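Gripper comparison, second progress report
Prepared for the Melterholm equipment fund by Tomoyo Nagano, Hornport bench lab

You asked in July whether the money had gone into robots or into furniture. It has gone into robots, apart from the red table covering, which I maintain is a scientific instrument. We now have 133 logged grasp attempts for the Grinico fingers and 114 for the Hirose set, on the same arm, with the same shelf of sweets and household odds and ends.

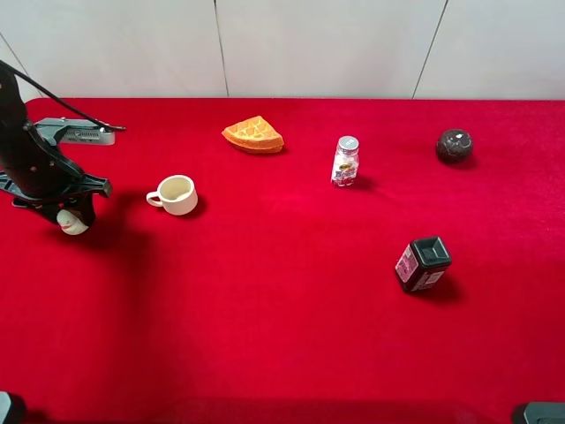
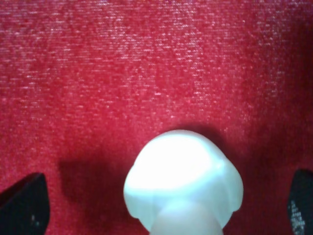
The next two are wrist views, with the bottle and the dark ball further back on the table.

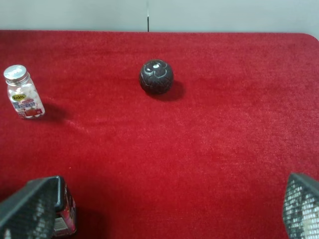
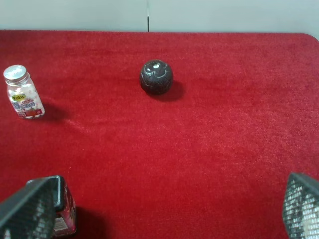 The headline is that neither set of fingers is bad and neither is as good as its brochure. Grinico closes more gently and drifts less between sessions. Hirose is faster, and it has opinions about anything round. Small boxes suit both of them. Shiny caps suit neither, though there I blame the wrist camera, which loses the rim whenever the overhead light catches metal.

Calibration took longer than planned. The original schedule allowed an afternoon for it — I wrote that schedule, so I know whom to be cross with. Each change of fingers means a new tool offset, and for a while we were carefully measuring the error left over from the previous set. Those attempts are not in the totals.

Spending is on track, with one exception. Replacement finger pads came to 2000 against a budget line that assumed pads last forever. I would like to move the same amount over from travel, where it is doing nothing.

Before the next report we intend to:
Bring the Hirose count up to match Grinico
Try 2 lower closing speeds on round objects
Move the overhead light and repeat the bottle attempts

The raw logs are on the shared drive, in the folder called "final", next to the one called "final new". Please use the second.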